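Sorting Out the Toy Shelf Before School Goes Back

Posted January 30, 2023

If your place is anything like ours here in Delldale, the toys have spent the whole summer creeping out of their corner and down the hall. I put this off until the last possible weekend every year, and every year I wish I'd started sooner, so pop the kettle on and let's get into it!

Step 1: Take everything off

Yes, everything, even the bits at the back. Spread an old sheet on the floor and make 3 piles: keep, wash and pass on. Open wire shelving is my favourite for toys because the dust falls straight through (mine came from a garage sale in Cudton and I'd never go back to a toy box). Leave the top tier bare if you've got climbers in the house.
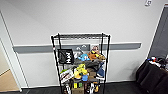
Step 2: Wash the soft toys

Check the tag first, then put the washable ones in a pillowcase with a knot in the top. Cold water, gentle cycle, a small splash of wool wash. Dry them in the shade so the colours don't fade, and give them a good squeeze in the middle before you decide they're done.

Step 3: Wipe down fabric and trim

Vacuum any fabric with the brush head, going with the ribs if it has them. For perforated trim, wring your cloth out hard and dab, don't scrub, or the soapy water ends up down the holes. Leave it 10 minutes and go over it with a dry towel.

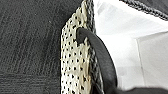 Grey fabric beside cream perforated trim

Step 4: Put back less than you took off

Pop the rest in a tub in the cupboard and swap it over in May, when the rainy afternoons set in and old toys feel new again.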